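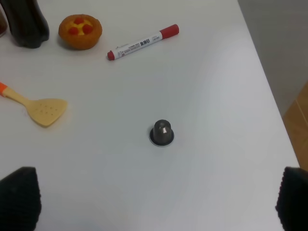

Blog > Grumbling > Sleep

My sleep score and other fairy tales

1/1/19

I got a 70 last night. I know this because a rubber band on my wrist told my phone, and my phone told me before I'd put my glasses on. Seventy out of what, I assume a hundred, although the app has never said so. It puts the number in a ring and colors the ring a kind of mustard. Mustard is not good. I had been feeling all right up to then.

The band is a Kavent. It was a gift from my sister, who meant well and who has since stopped wearing hers. The app that goes with it is called Tellow, and Tellow would like me to know that I had 41 minutes less "restorative time" than people like me. It doesn't say who those people are. I've looked through all the settings for them.

I should say where I stand. I've been a mediocre sleeper since my early twenties. I fall asleep fine and then I'm awake at three, thinking about the gutters. I'm not against getting help with this. I've read the books, or at least the first halves of the books, and I once spent an entire winter going to bed with my socks on because an article said warm feet were the secret. What I've come to doubt is the industry that has grown up around people like me, and especially the part that comes out every January with a discount code.

Start with the number. A wristband can tell if your arm moved and it can take a stab at your pulse. From those two things it produces a chart of my night in four colors, with deep sleep in navy blue, down to the minute. When I lie still and read in bed it thinks I'm asleep. One evening in the fall I sat through a long movie on the couch, wide awake, a good movie, and was credited with a nap. I'm willing to believe the people at Kavent are clever. I'm not willing to believe they know I was in navy blue from 2:14 to 2:31.

And suppose they did know. What would I do about it? Tellow has suggestions, and they're the same suggestions whatever the number is. Go to bed at the same time. Get some daylight. Limit screens, says the screen. On the one night it gave me a green ring, it told me to keep it up, and I lay there the next evening trying to keep it up, which anyone who has ever tried to sleep on purpose will recognize as a terrible plan.

I did run a small test, and I don't claim it's science. For two weeks I wrote down how I felt at breakfast before looking at the phone. Just a word, "good" or "meh" or "awful." Then I compared. The goods and the mehs were scattered all over the scores. What did line up was how I felt after looking. Give me a bad ring and by ten in the morning I was dragging myself around like a Victorian invalid, on days I'd written down as good.

A reader told me once that I should just not look. Fair enough, but then why am I wearing it?
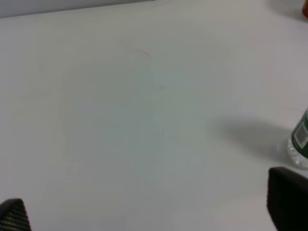

Then there's the bedroom. Every guide I've read gets around to the bedroom eventually, and the guides agree that mine is a disgrace. No books by the bed. No laundry chair. Nothing on the dresser. Paint it a color with no opinions. As far as I can make out, the ideal is to sleep inside something like that white tabletop, all pale and blank with nothing in the middle of it for the eye to catch on. I'm sure it's restful for some. I tried a version of it for a while, cleared off every surface I could reach, and what I found was that I now lay awake wondering where I'd put everything. My charger was in a shoebox. My book was in the hall. The room looked like a place you'd wait in before a minor procedure, and I was up at three as usual, thinking about the gutters in nicer surroundings.

I'm suspicious of this advice for another reason. My grandmother slept like a stone for most of a century in a room with a sewing machine, two wardrobes, a ticking clock that could be heard from the yard, and a dog. If clutter did what they say it does, she'd have been dead of exhaustion before the war. I know, I know, one grandmother isn't evidence. But the guides don't offer me even the one grandmother. They offer a stock photo of a woman stretching.

The mattress I hold against myself, because I paid for it. It's a Waltia, it came rolled up in a box, and it was roughly 400 dollars, on sale, with the sale ending at midnight. (The sale is still on. I check now and then to keep the wound open.) You get 30 nights to decide and then you can send it back, and I'd love to meet the person who has gotten one of those things back into its box. I've seen what it does when you cut the plastic. It doesn't want to go home.

Is it a bad mattress? No. It's a mattress. It's a bit softer on the left. For the first week I slept wonderfully and told everyone at work about it, and by the third week I was sleeping the way I always sleep. I now think the first week was mostly me being pleased that I'd done something. That pleased feeling is what's being sold, if you ask me, and you could get it cheaper by flipping over the mattress you have.

I drove out to the Ladefoged outlet last winter to look at their weighted blankets too, and lay under one in my coat while a very patient man explained pressure. He asked how I felt. I said I felt like a man under a blanket. He wrote something down.

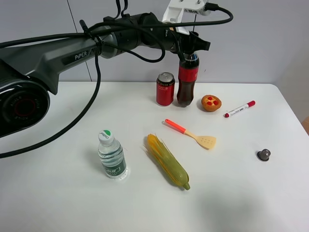

Caffeine is the one piece of advice I have the least quarrel with, and even here I want to argue a little. Yes, coffee at four in the afternoon is going to be hanging around at bedtime, and I don't need a wristband to tell me. I moved my last cup to before lunch and it did help, some. But the lists all talk as if coffee were the whole story. They've got a paragraph on espresso and a paragraph on dark chocolate, and then you go to somebody's house and there's a plastic bottle of cola being held over the table at dinner, and people who wouldn't touch a coffee after noon put their glasses out. I was one of them for years. I'd turn down the coffee with a little speech and then have two glasses of cola with the pizza. It's less caffeine than a mug of drip, sure. It isn't none, and I was having it at eight at night and then blaming the pillow.

I bring that up because it's the only change I've made that I'd put money on, and it cost nothing, and Tellow never once asked. It asked if I wanted to connect with friends. It asked if I'd like to hear rain.

The rain deserves a word. I pay nothing for the free rain, which is eight minutes long and has a bird in it, always in the same spot. The paid rain is longer. I've been told the paid rain also has different kinds of roof.

Here's what bothers me most, though, and then I'll quit. Everything in this business starts by assuming you're doing it wrong. You ought to get this many hours, and you got 7, but were they good hours? You were in bed, but were you efficient? I used to have bad nights and just call them bad nights. I'd yawn through the next day and go to bed early. Now a bad night is a trend. There's a line on a graph going down and it's got my name over it, and some part of my brain keeps checking on it at the exact hour when I'd like that part to be off.

I'm aware there are people with real sleep disorders, and I don't mean them. If you stop breathing at night, or you nod off at red lights, please go see a doctor and forget you read this. I'm talking about the rest of us, who sleep somewhat badly, like a lot of people do, and who've been talked into thinking it's a project.

So, for January. I've looked at the resolutions from last year and "fix sleep" is on there, underlined. It was on there the year before too. I'm leaving it off. I'm keeping the earlier coffee, I've quit the evening cola, and the book is back by the bed along with the charger, a lamp, and a saucer I keep meaning to take down to the kitchen. The Kavent is in the drawer. It buzzed once yesterday afternoon to tell me it was time to move.

I may put it on the dog to see what she gets. If she beats a 70 I'll report back, and I'll want to know what she's been doing about her bedroom.

And yes, I did have the gutters cleaned, in the fall. I lie awake about the fence now.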